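Skosum open day at Brelloston, anybody else go?
General Chat > Shows, Tours and Days Out
Page 1 of 2

tinsnip_44
Posted Oct 31, 2019

OK so I finally made it out to the Skosum open day and I've been wanting to type this up ever since I got home. 105 miles each way, which my wife thinks is nuts for looking at robot arms, but she also drove to see a quilt once so we're even.

Parking was a mess. They had us in the overflow lot behind the Zelier building and then you walk back along the road with no sidewalk. Check-in was quick though, and the kid at the door gave me a sticker and a map that had the restrooms in the wrong place.

I skipped the talk and went straight to the two-arm cell because that's what I came for. They had it working with garden toys and kitchen stuff on a white table, the kind of junk you'd find at the bottom of anybody's sandbox.

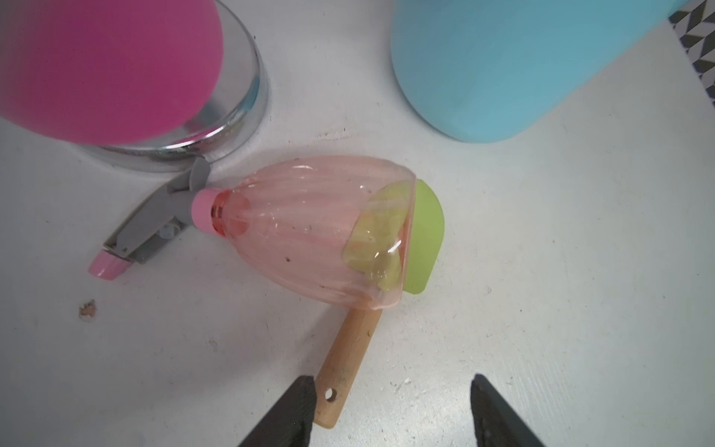
Anyway I stood there for nearly 300 years according to my feet. The woman running that station was great, she answered every dumb question I had (and I had plenty). I asked why toys and she said they're cheap, they're all different shapes, and visitors already know what each one is for so she doesn't have to explain anything. Made sense to me!

Would go again. Bring a sandwich.

gravelroad
Reply #1

I was there too, morning group. I'll be the grump. I thought it was slow. My brother-in-law runs a packaging line and those machines would be done and home for supper before one of these arms made up its mind. If you're going to invite the public, show them something that moves.

mopbucket_deb
Reply #2

Slow is the whole point, gravelroad! A packaging line does one thing with one box forever. Put a crumpled bag in front of it and see how far it gets.

I went with my niece and we liked the cell best of anything. She's nine and wanted to know if it could do dishes. Guy at the rail said ask him again in ten years, and she wrote that down.
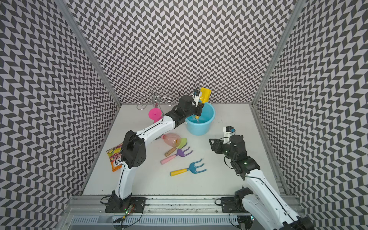
My niece is the reason we stayed as long as we did, she would not budge from that station. I was ready for coffee after the first five minutes. But then I got sucked in too, watching for whatever came next, and I kept thinking how much is going on with water in the mix. You've got the left arm holding a yellow scoop down in the blue bucket, and the other one just waiting beside it with its gripper open. I can't get two kids to share a sink that politely. And whoever picked the zigzag walls has never had a migraine, I'll say that much.

gravelroad
Reply #3

Fine, the bucket was neat. I still say a scoop and some water isn't worth a tank of gas. And the Sales people by the exit wanted my phone number twice.

tinsnip_44
Reply #4

lol I got the Sales people too. I said I was retired and they lost interest pretty fast.

Disagree on the speed thing though. I build birdhouses, and picking one tool out of a heap without dragging the rest along is something I still mess up at my own bench. Handles crossing over heads, heads stacked up, that's a hard grab for anybody. I'd rather watch that than see a box get taped. 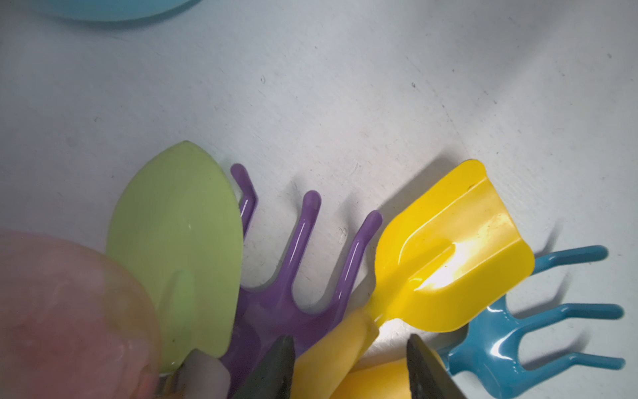
Page 2 of 2

pudgeknuckle
Reply #5

Reading this with envy, I had a ticket and then the truck wouldn't start. Can somebody tell me if they let you drive the arms yourself? The flyer sort of hinted at it and sort of didn't.

mopbucket_deb
Reply #6

Not at the two-arm cell when we were there, no. There was a smaller table in the next room where you could try a single arm with a hand controller. The line was awful. My niece got 3 minutes and used all of them trying to pick up a marker.

gravelroad
Reply #7

I did the hand controller one. Dropped the marker on the floor. So OK, I'll admit it's harder than it looks, and maybe I was a little rough on the other one up there in my first post. Still slow.

tinsnip_44
Reply #8

I'll take it, gravelroad. Pudge, they said there'd be another one next October and you're supposed to sign up early, so get that truck looked at. I've got room for one more if you don't mind talk radio.

pudgeknuckle
Reply #9

Depends which station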